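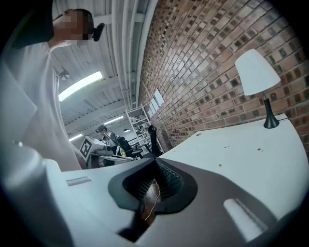

The Clellunis workshop, with the brick wall and a white work table at right.

0 comments | 27 shares

Clellunis opens equipment budgeting program for small automation buyers

Clellunis today opened enrollment in Stillitby, a planning program for small manufacturers and repair shops buying automation equipment for the first time. The program covers the months before a purchase order is signed and the first year after delivery. Enrollment closes in October.

Participants start with a written inventory of the work they want to automate, then build a budget that includes floor space, power, furniture, spare gripper fingers, training hours and service calls. Clellunis reviews each budget twice before the shop asks for quotes.

"Most of the buyers we talk to come in with a price for the arm and a blank line for everything else," said Ye-rin Ok, director of planning services at Clellunis. "The tables, the shelving, the lighting, the hours people spend recording and checking tasks – those go on the same sheet now."

Stillitby grew out of a pilot with Rweyemamu, a maker of replacement lamp parts. Rweyemamu had set aside money for two robot cells. After going through its inventory, the company moved one cell to the following budget year and put that money toward operator training and a stock of wear parts. The pilot logged 1304 hours of hand work across the assembly benches, of which 867 were judged suitable for a first installation.

"We had the order in which to buy things wrong," said Sharon Sang, operations manager at Rweyemamu. "The second cell is still in the plan. We would have had it sitting in a crate until we had people to run it."

Budget worksheets are supplied as ordinary spreadsheets. Shops that already track maintenance costs in Flirnia, the Clellunis record-keeping package, can bring those records in directly. Other participants enter them by hand or send paper copies for entry.

The first group is limited to 27 shops. Applicants should have at least one process in mind and a person who can give it half a day a week. Clellunis does not sell robots and takes no commission from suppliers. Equipment quotes remain between the shop and the vendor.

About Clellunis
Clellunis provides purchase planning and maintenance records services to small manufacturers.

Related
Leasing or buying a first robot cell: a worksheet
Flirnia adds spare parts tracking
What to ask a vendor before a site visit
Rweyemamu pilot: notes on training hours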